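2021-03-22

Osix trial, Virncombe branch pay ballot

Second go at the dry run. First one abandoned when the member list wouldn't load, see previous page. Same list this time, re-saved with the commas stripped out of the address fields by hand. Osix support say their import copes with commas. It doesn't, or it didn't on our copy.

What we are meant to be finding out: whether the branch can run the pay ballot with Osix doing the sending out and the tallying, and paper only for members with no email. The sales sheet says turnout goes up. I'd like to know compared with what. They quote one workplace and don't say whether it had a dispute on at the time, and a dispute will push turnout up whatever you post the thing in.

Note for whoever reads this later: the actual strike ballot has to be postal with an independent scrutineer, full stop, so none of this touches that. We are only talking about the consultative one. I've had to say so in two meetings already.

List check

Full list loaded, over 2000 rows. Picked 60 rows off it to check against the branch's own cards. Wrong or stale in 14 of them. Mostly old addresses, a few people moved to Dakdale and still down as Virncombe, one retired. I don't see how any voting system helps with that. If the paper goes to the wrong house or the email goes to a work account that got closed, the member hasn't been balloted, and the employer's solicitor will be happy to say so.

The Dakdale transfers are the awkward ones. They were moved on paper in the restructure but some still do shifts at Virncombe and think of themselves as Virncombe members. Do they vote? The rule book says workplace on the opening date. It says nothing about people with two workplaces. Asked region, got told it's "usually common sense". Want that in writing or preferably want something better than that in writing. 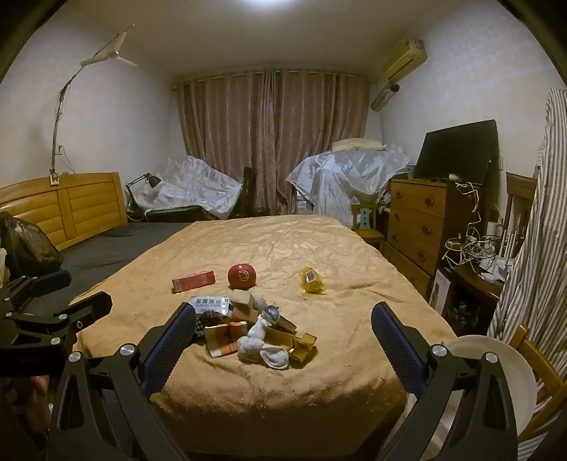
Test vote

Sent the dummy question to our own accounts and the spare ones. Question was tea or coffee, so nobody could mistake it for real if it leaked out.

Emails arrived, though for the accounts on the employer's mail system they went into junk. Tried again with the branch name in the subject line and no link in the first paragraph. Still junk. Osix say ask the employer's IT to allow the sender. Think about that for a minute: we ask management to let our pay ballot through their filter. Not keen.

Voting itself is quick and the page is clear enough on a phone. Text size is fine. The "abstain" button is the same colour as "submit", which I'd want changed. Went back in with a used code and got refused, good. Asked for a replacement code and got one, and the old one was cancelled, also good. Forwarded an unused code to another account and that account could vote with it. They say paper has the same hole, anybody can fill in a form that lands on the mat. True, but you'd have to be at the mat.

Tally matched what we had written down. With a vote that small it would be alarming if it hadn't. I'm not counting it as evidence of anything except that it can add up.

Secrecy

Main worry. The admin screen shows who has voted and the time, and a separate screen shows results live with the time of the last update. Sit with both open on a slow afternoon and you can work out how someone voted. Raised this, was told admins are trusted. I am an admin and I'd rather not be trusted with it. They say live results can be switched off. Found the switch. It can also be switched back on by the same person with no record in the log.

Until that's logged or locked from opening to close I wouldn't recommend it for anything bigger than picking a venue for the AGM.
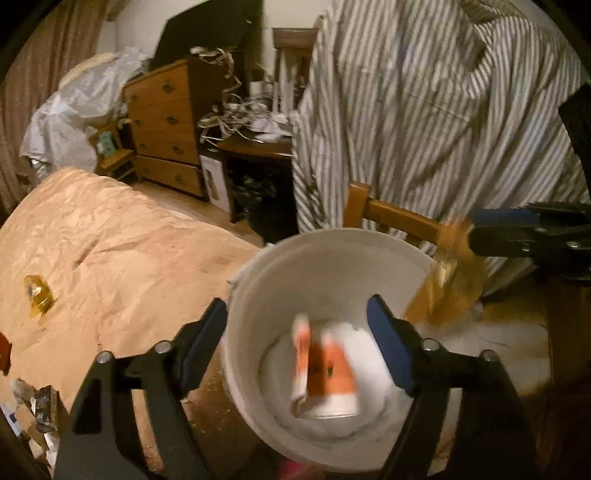

Paper side

Leite quote is in for print, fold and post, reply envelopes included. Their proof has the closing date in smaller type than the print reference. Sent back. They want 8 working days from final list to doormat, so on present dates the list has to be frozen before the transfers question is settled. Either the dates move or region hurries up, and I know which I'd bet on.

Check reply envelope weight again with the form folded in thirds, it was close to the limit with the leaflet in. Leave the leaflet out if so. It's mostly a photograph of a banner anyway.

To do

Clean the rest of the list against the cards. Boring, but worth more than the software.
Written answer on two-workplace members.
Ask Osix for the log format and whether results lock can be set at their end.
Ask them as well who the workplace in the sales sheet was.
New proof from Leite.
Home email addresses: put a slip in with the next newsletter, don't rely on work ones.

Where I've got to: paper for this ballot, Osix maybe for the next consultative one if the lock turns up. Branch meeting will want a yes or no and will have to put up with that.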